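The breakfast end of the worktop

Posted 30 November 2023 in Kitchen, by Annelies Pichler

Every kitchen has a stretch of worktop where breakfast happens and where, by half past nine, everything else has happened as well. Ours is to the left of the sink. It holds a toaster, a bread basket, whatever fruit is on its way out, the tea, and on a bad day the gas bill, lightly buttered. I have been tidying it for 17 years and these are the things that have stuck.

Start with the toaster

It has the shortest lead of anything you own, so it decides where everything else goes. Put it where the lead reaches the socket without crossing the place where you cut bread, and then leave it there. People who keep the toaster in a cupboard and get it out every morning are either very disciplined or don't eat much toast.

Don't push it under a wall cupboard. The heat goes straight up and the underside of the cupboard will tell you so in the end. Pull it forward when it's on, push it back when it's cold.

Crumbs. Unplug it, let it go cold, slide out the tray if there is one and empty it over the bin. If there isn't one, hold the thing upside down over the sink and give it a gentle shake. Once a week is plenty. Remo Gruber, who has the flat below and strong views, does his daily with a pastry brush, and his toast tastes exactly like mine.

No knives down the slots, plugged in or not. Wooden tongs if a crumpet gets stuck, and again, pull the plug first.

A brushed metal top wants a barely damp cloth, wiped the way the grain runs, then a dry one straight after. Go across the grain with anything scratchy and you will see it every morning for the rest of the toaster's life.

The bread basket

Wicker is lovely for rolls on the table and hopeless for keeping them. Air goes through it, that's what it's for. Fill it at breakfast, and put whatever is left into a bread bin or a cloth bag as you clear the plates. Rolls left out overnight in a basket can be revived with a sprinkle of water and a few minutes in a hot oven, though you have to eat them at once and pretend you meant it.

To clean one, take it outside and bang it on the underside. Then the brush attachment of the vacuum, then an old toothbrush with a bit of soapy water for the jammy parts. Dry it in the open, well away from the radiator. I dried one on the radiator in March and it now rocks.

Line it with a napkin and you can skip most of the above.

The toast rack

I was against these for years. It seemed a lot of wire for the purpose of making toast cold. But stack toast flat on a plate and the bottom slice sweats, and by the time the second person sits down it has gone the texture of a bath mat. A rack keeps it crisp. Cold, yes, but crisp. Stand the rack on a plate or the crumbs go everywhere, and dry a chrome one by hand, particularly where the wires meet, or it spots.

Bananas

Keep them out of the bread basket. They bruise, and the rolls begin to taste of them. Keep them away from the toaster too. They like a cool corner and their own company, and when they go black they go in the freezer, peeled, where mine wait in great numbers for a cake I am always going to make.

Tea and other canisters

One canister, one thing. I decanted 40 Tetley bags in on top of some loose coffee once, thinking the tin was empty, and we drank the results for a fortnight on principle. Wipe the inside of the lid when you refill. Light colours show fingerprints round the rim, so hold it lower down, or stop minding.

The box for everything else

Get a plain plastic box with low sides and put it at the back. Toy blocks, hair clips, the post, one glove: all of it goes in the box before breakfast and gets sorted after supper. It must be low enough to see into. I bought a deep one with a lid from Imhof and things went in there that we have yet to get back.

When it is full it is full. No second box. The second box is how my sister in Irnenholm came to have 6.

Last wipe

Lift, don't wipe round. Basket up, plate up, rack up, cloth under, everything down again. It takes less time than the kettle. Start at the back and bring the crumbs forward into your hand, and if the dog gets to them first, so much the better.

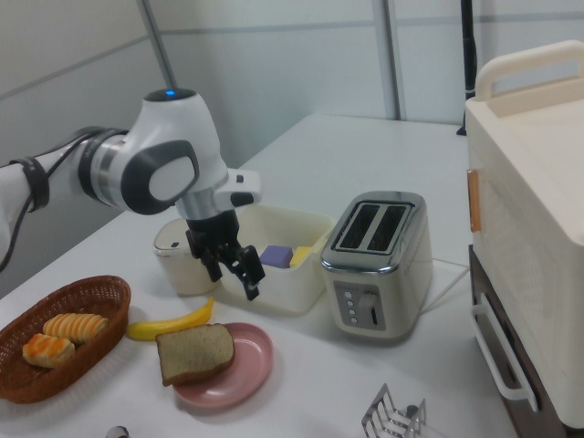
How do I get rid of the burnt smell from a toaster that has been cleaned out?

Run it empty on a middle setting two or three times with the window open. If it still smells after that, there is probably something stuck low down beside the wires, so unplug it, let it cool and shake it out again over the sink.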